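Two arms, one table, and a plate I can't eat off

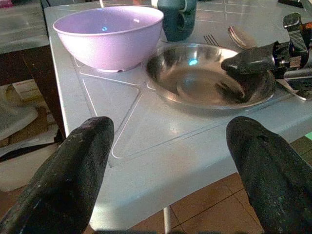

Rodrigo Sotomayor thinks I should have stuck with one arm until it could set a table by itself, and he wrote to say so before I'd even finished uploading this post. His exact words were "you have doubled the number of things that can be wrong." Fair. I had 1000 things wrong already, so the math is worse than he thinks.

Anyway. Both arms are running off the same controller now, a Nerden board I got secondhand and have been apologizing to ever since. The left one answers in good time. The right one thinks it over. I measured the lag at 400 milliseconds, which doesn't sound like much until two grippers are supposed to meet over the same dish.

The steel plate is the problem child. The lavender bowl is easy, it's one color and it stays that color. The plate is whatever happens to be above it. Bring a black gripper in over it and there's black on the plate too, and my software, which I wrote and therefore can't complain about to anyone, would like to pick up the reflection. I've tried a lower exposure. I've tried shouting. Simone Araújo suggested throwing the plate out and buying a matte one, and I said that would be cheating, and then I priced matte plates.

The finger pads need redoing as well. They're scuffed to the point where I've stopped calling it wear and started calling it texture. I have a new set printed in a softer filament, but the screw holes came out 2 millimeters off, so those are currently very nice bookends.

Log so far: 832 attempts at getting a fork next to a plate. I set the counter up in May and forgot to have it record whether any of them worked, so that's all I can tell you about those.

Next up is the cable on the right arm, which I suspect of causing the lag and which is also the only part I haven't replaced. If it's the cable I will be very annoyed. Rodrigo has already put his money on the cable.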